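今年换厨房台面，前后看了三家店，把过程记一下，给同样住老房子的人参考。我不是做这行的，只说自己碰到的事。

旧台面是上一任房主留下的白色防火板，水槽边鼓了包，接缝发黑，擦不掉。拖了两年，8月趁橱柜铰链也要换，一起弄了。

先说量尺寸。我自己量过一遍，后来师傅上门复量，靠窗那面墙里外差了21毫米。老房子的墙不直，自己量的数只能拿来问价，不能拿来下单。

报价方式差别很大。有的按延米，有的按平方，有的把前挡水、后挡水、开孔全部单列。Giretti报的单价最低，加上水槽开孔、灶台开孔、磨边和搬楼，反倒比另一家贵。问价的时候直接要总价，让对方把明细写在纸上。

我最后在Imero订的，总价3,576，含拆旧和安装，不含水槽。上楼费另外给，没有电梯，这笔躲不掉。原来心里的上限是4,000，剩下的钱换了个龙头。

另外一家叫Ko，店面小，样品倒是最全。他们主推石英石，说耐热。我问能不能直接放刚离火的锅，店员说最好还是垫一下。那就和别家一样，都得垫。

材料我没有特别纠结。天然石要做防护，渗了油不好处理，我做饭油重，先排除。不锈钢好打理，家里人嫌冷，也排除。剩下的就是石英石和仿石纹的几种板，手感差别不大，价格差不少。

厚度问题：销售会推加厚边。那是前沿往下粘一条，看着厚，中间还是原来的厚度。喜欢这个样子可以加，别当成更结实。我没加。

水槽开孔要等水槽到货再开。图纸上的尺寸和实物可能有出入，圆角尤其容易对不上。我的水槽晚到了几天，师傅就多等了几天，没什么损失。

颜色这块花的时间最长。一开始想要纯白，去Flundham的朋友家住了几天，他家就是纯白，酱油点子、茶渍、头发，一样都藏不住，每顿饭后都得擦一遍。回来就改了主意。

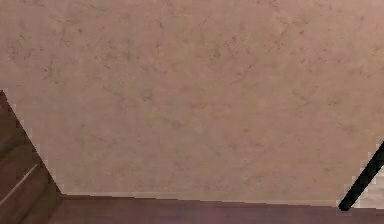 选花色时我给自己定的标准是耐脏，好看排第二。纯色不行，太规整的长纹也不行，拼接的地方对不上会很显眼。后来看中的是偏灰的粉米色这一路，底色深深浅浅不太均匀，上面散着灰褐色的细纹和小点，纹路短，断断续续的。这种底子上掉点胡椒碎、面包渣，远看混在一起，不至于每次路过都想拿抹布。

要注意的是小样和大板不一样。巴掌大的小样上可能正好没有纹，整块铺开有的地方密有的地方疏。能看大板就看大板，看不了就让店里发一张整面的图，再定水槽和灶台开在哪一段。

灯光也要试。店里的灯偏白，我家厨房是暖光，小样拿回来放在灶台边上，早上看一次，晚上开灯再看一次，晚上明显更粉一点。能接受再定。

安装用了一个上午。拆旧板的灰比我想的大，锅碗提前搬走，冰箱拿旧床单罩上。接缝打完胶，当天不要碰水，师傅交代等到第二天晚上。

尾款留了800，装完检查过再付。我查的是这几处：水槽四周的胶是不是连续，台面和墙之间有没有漏缝，前沿磨边有没有崩口，柜门还能不能正常开。有一处磨边发涩，师傅当场又磨了一遍。

用到现在，日常就是湿布加一点洗洁精，钢丝球收起来了。咖啡渍放过夜能擦掉，姜黄粉没试过，也不打算试。

有人问要不要顺便换墙砖。我没换，预算不够，旧砖也还行。挡水条做低一点，能露出整块砖，看着不乱。

下次写换龙头的事，软管接口的尺寸我买错过一次。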